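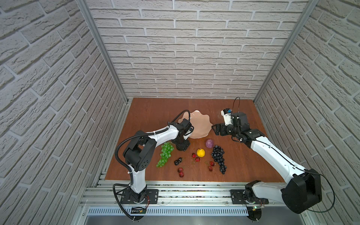
Chapter 7
Audio Over the Network

In the last chapter we followed a microphone signal down a single cable to a mixing desk. Every source had its own pair of wires, and adding a source meant adding a cable. A small studio can live with that. A building with several studios, a news area and a transmission suite soon runs out of space in its ducts.

This chapter deals with the method most stations now choose when they refit: the sound is turned into data close to the microphone and carried over an ordinary network. You will need the material on sampling from Chapter 3. If you are unsure of the difference between sample rate and bit depth, go back to it before you read on.

7.1 A station changes over

Liratano is a regional radio station with 2 main studios and a shared production room. When Thomas Fabbri took over as chief engineer, the wiring was a mixture of three generations of equipment. The main frame held 112 analogue circuits, and the labels on many of them referred to rooms that had since been renamed.

Fabbri and his colleague Elisa Tedesco spent a month tracing circuits before they ordered anything. They found that 92 of them were still needed. The rest were disconnected and the cable was pulled out where it could be reached.

The new system put a stage box in each studio. A stage box takes in microphone and line signals, converts them, and sends them out as a stream of packets. The streams go to a pair of switches in the equipment room — one main, one standby — and any desk in the building can pick up any stream. To send a guest microphone to the production room, the operator now selects it from a list. Before, someone had to walk to the frame with a patch cord.

The first week of tests went badly. Speech was clear, but there were clicks on music every few seconds. Tedesco traced the fault to the clock. One stage box had been left on its own internal clock while the others followed the master, so its samples slowly drifted out of step. Changing one setting cured it. We shall come back to this fault in Section 7.4, as it is the most common one you will meet.

7.2 What you need to know first

Three terms are used throughout the chapter.

Packet: a small block of data with an address at the front. Each audio packet carries a short run of samples, often from several channels together.

Latency: the time between sound entering the system and leaving it. A presenter listening to their own voice on headphones will notice quite small delays, and will usually complain of a hollow sound before they complain of an echo.

Jitter: variation in the arrival time of packets. A receiver deals with it by holding a few packets in a buffer. A larger buffer copes with more jitter but adds latency, so the setting is always a compromise.

Before reading Section 7.3, draw the signal path for a studio you know — from each microphone to the desk — and mark where the signal becomes digital. Keep the drawing, as you will add the clock connections to it later.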